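How does a robot learn to make toast?

I help teach robots for a living, and when I tell people that, they usually picture me at a blackboard with a very patient robot in the front row. My day looks more like playing kitchens! I work at a lab in Misdale, on a project called Trakance, and we want a robot arm to learn little kitchen jobs, like getting a slice out of a toaster and onto a chopping board.

Think about how you learned to tie your shoelaces. I bet you didn't read a rule book. Someone showed you, you had a go, and you got in a terrible tangle (I certainly did). Robots can learn from being shown things too, but they need to be shown an awful lot of times. Each time we show the robot a job from start to finish, we call it an example. So far we've saved 1505 of them for toast and toy fruit. 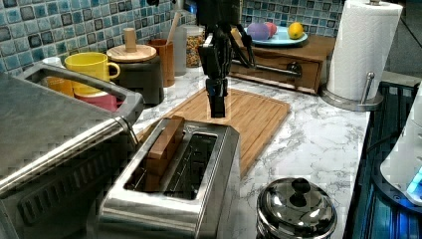
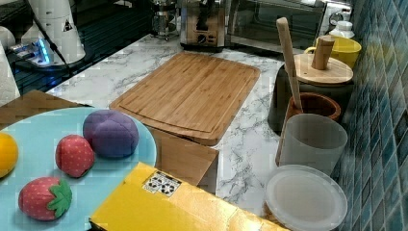
Our practice kitchen, with its toasters, its chopping board and some toy food on a blue plate.

To make an example, one of us steers the arm by hand, using a set of controls a bit like the ones for a video game. While we steer, the computer saves what the cameras see and how every joint of the arm moves. My first go took me 4 minutes and I dropped the bread twice. I'm much quicker now - most of mine take less than 10 seconds!

Then we shift things about a bit and do it again. And again! If the board was always in the very same spot, the robot might only learn to reach for that spot, and it would be stuck the moment somebody nudged it. So we turn the board, swap the fruit, or try with the lights turned down.

When we have a big pile of examples, a computer program hunts through them for patterns. What did the cameras see just before the gripper closed? Which way did the arm go next? Bit by bit it gets better at guessing the next move. My best day ever was 97 examples, and my thumbs ached all the way home to Drestville.

Have a go yourself: write down every single move you make while you put one spoon in a drawer. My list filled a whole page.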